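Well, it's happening – the Bivulthorpe corner shop is going back to loose fruit. Starting Monday, Tangen's will stop selling bananas, apples and pears in plastic bags, and you'll be able to buy one of anything if one is all you want. I've been grumbling about those bags for years (my family will back me up on that), so I walked down first thing to hear it for myself.

The change comes after a little petition that sat by the register for most of November. It picked up 507 names, and if you know how small our end of town is, you know that's a lot of people with opinions about pears! I signed it. So did my neighbor, my neighbor's sister, and I think the guy who delivers the bread.

Most of the complaints were the same one I have. You live alone, or there are two of you, and you get a bag of six bananas that all go brown on the same afternoon. You can only bake so much banana bread. One person wrote in the margin that she'd been freezing them and now had no room for peas.

The shop tried it out quietly first, with three kinds of fruit over a couple of weeks, and says it threw away less than it used to. Prices will be by the piece for bananas and by weight for the rest, with a scale next to the register. The old scale from the back room didn't survive its first morning, so they've bought a new one for $135 and would like us all to please not lean on it.

What about the bags? There'll be paper ones at the counter for anybody who needs them, but they'd love it if you brought your own. I have a drawer full of cloth bags I always forget, so this is going to be a test for me. Brinamar, the bigger store out by the highway, is sticking with its packaged fruit for now. I called and got a very polite "no plans," and then some music, and then I hung up.

A few practical bits. Berries and grapes stay in their boxes. Anything a bit soft goes on the bottom shelf at half price after 4 p.m., and I fully expect to see some of you there at 3:55. And if you have plastic bags piling up at home, the bin outside Brillo, the laundromat, still takes them – just shake the crumbs out first.

I'm also going to try buying less at a time, two bananas and then back again when they're gone. It means more trips, but it's a nice walk and I usually run into somebody.
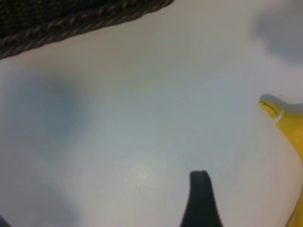
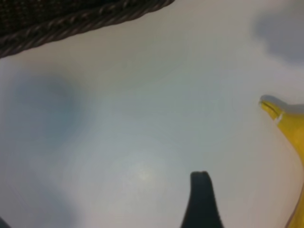
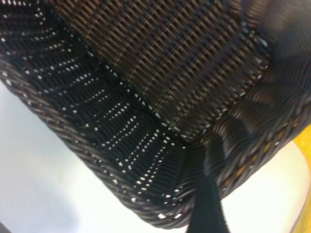
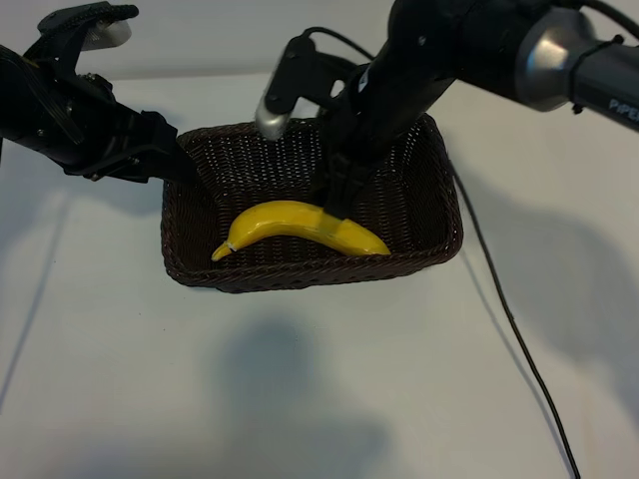

Ebbe Bakke thinks the by-the-piece price is the part people will argue over. Why should a tiny banana cost the same as a giant one? Bakke would put everything on the scale and be done with it, and told me "the small ones taste better anyway, so don't go telling everybody." Sorry, Ebbe. The shop says it'll look at the pricing again after the holidays, and there's a notebook by the register if you want to weigh in before then.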